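Dispatch Consoles
The slow move to shared radio logs

Most county dispatch centers still keep two records of the same call. The radio system stores the audio, and the dispatch software stores the typed notes. Matching them after an incident is manual work, and at Imovdale it took a supervisor 159 minutes for a single warehouse fire last June.

The center now runs Brira, a logging package from Bronitz that stamps both records with one clock. Rebecca Melis, the operations manager, tested it on 357 archived calls before signing the contract. Five of them failed to match. In each case the console clock had drifted by more than two seconds.

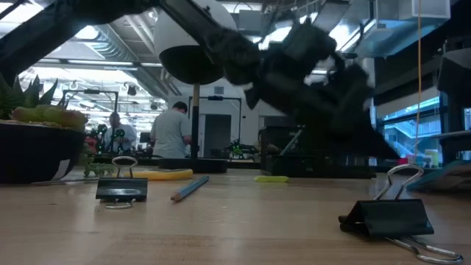 Binder clips on a wooden tabletop.

Drift is the main technical limit. Brira polls a time server every minute, but older consoles accept a correction only at restart. Imovdale restarts its consoles at shift change, one position at a time, so that call-taking is not interrupted.

Retention is the second issue. State rules treat audio and text differently, and a merged file inherits the longer period. Melis expects storage costs to rise in the first year. "We budgeted for the software and underbudgeted for the disks," she says.

The neighboring center in Rodrigues will connect to the same log once its radio gateway is replaced.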